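Visiting the Follell Tramway Museum: your questions answered

Posted in March by the Follell museum team
14 comments | 30 shares

We get a lot of the same questions at the front desk and by email, so the answers are collected on this page. If yours isn't covered, please get in touch using the details at the bottom.

Where is the museum?

We are in the old tram depot on Mallcombe Road in Follell. The entrance is on the side facing the canal. Sat navs tend to send people to the back gate, which is locked, so follow the brown signs once you reach the roundabout.

What is in the collection?

The museum covers the tram and trolleybus services that ran between Follell and Gultcombe. There are full-size vehicles in the main hall, and smaller galleries upstairs for uniforms, tickets, signs and workshop tools. We hold 4,000 objects, although only part of the collection is on show at any time.

Can we go inside the trams?

You can board two of them. Car 117 is open on both decks and the Gultcombe works car is open on the lower level only. The stairs on 117 are steep and narrow – please leave bags and pushchairs at the bottom.

Do the trams still run?

Car 117 runs on a short length of track in the yard at weekends from Easter until the end of September. Rides are included in your ticket. We don't run in high winds or when there is ice on the rails.

Why is there a Spanish tram in the hall?

The Marín car was built to the same pattern as the first Follell fleet, none of which survived. It came to us as a bare body and was rebuilt in our own workshop. The seats and lamps are copies made from old drawings. 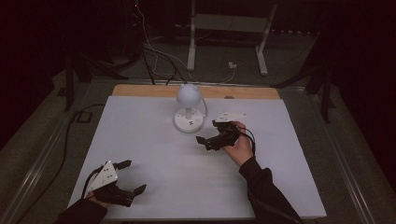 How long should we allow for a visit?

Most people spend two hours with us. Add another half hour if you want to watch the film upstairs, which starts on the hour and lasts 30 minutes.

Do I need to book?

You can buy tickets on the door. Groups of ten or more should book ahead, and so should anyone coming for the evening talks, where we have 100 seats and often fill them.

Is my ticket valid for return visits?

Adult, child and family tickets last for a year from the day you buy them. Group and school tickets are for one day only. Bring the ticket with you, as we can't look it up by name.

Is the building accessible?

The ground floor is level throughout and there is a lift to the upper galleries. Wheelchair users can board the works car by ramp. The yard is cobbled and can be hard going, but a paved path runs along the left-hand wall to the tram stop.

Can I bring a dog?

Assistance dogs are welcome everywhere. Other dogs can come into the yard and the tea room on a lead.

Is there parking?

There is a small free car park beside the canal, with three Blue Badge bays. When it is full, use the council car park behind the library – five minutes on foot.

I have some old tickets and photographs. Would you like them?

Possibly. Please email us a list first, with pictures if you can. We can't accept items left at the desk, and we can't give valuations.

Can I take photographs?

Yes, for your own use. Please turn off the flash in the uniform gallery and ask us before using a tripod.

Follell Tramway Museum, Mallcombe Road, Follell
Contact us | Opening times | Copyright Follell Tramway Museum | Back to top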